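4. Setting the drinks place on the table

This section concerns the Nusby white table top, article 2177. Please read it before the first guest is seated.

4.1 Wipe the table top with a soft damp cloth. Small dark specks and grey smudges show easily on the matt white surface.

4.2 Put one glass on the table, with the thick base down. Hold it by the lower half, never by the rim.

4.3 Place the water bottle behind the glass, standing upright. The cap stays closed until the guest wishes to drink.

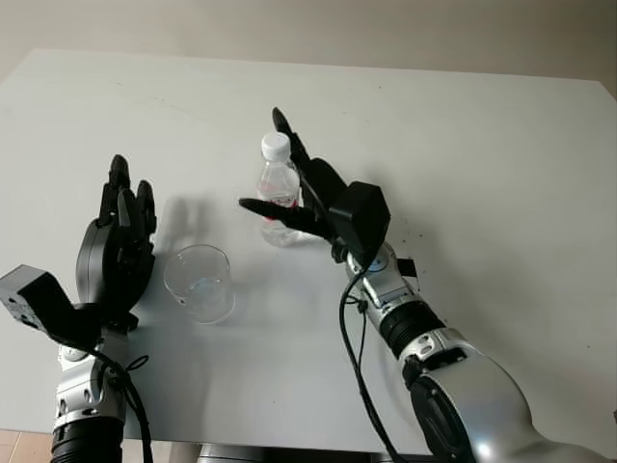
4.4 To pour, first unscrew the cap and lay it on the table with the open side up. Lift the bottle with one hand and steady the glass with the other. Fill the glass to two thirds, then close the bottle again.

Note: a soft plastic bottle is easily squeezed when it is full. Hold it lightly, near the middle, especially at the first opening.

Caution: do not pour hot drinks into the glass. It is meant for cold water only.

4.5 If water is spilled, dry it at once, also under the base of the glass. Rings which stay overnight can be removed with Astetti cleaner, diluted as in section 3.

Replacement glasses are ordered under number 859. Text checked by Přemysl Gajdoš, 10/04/2026.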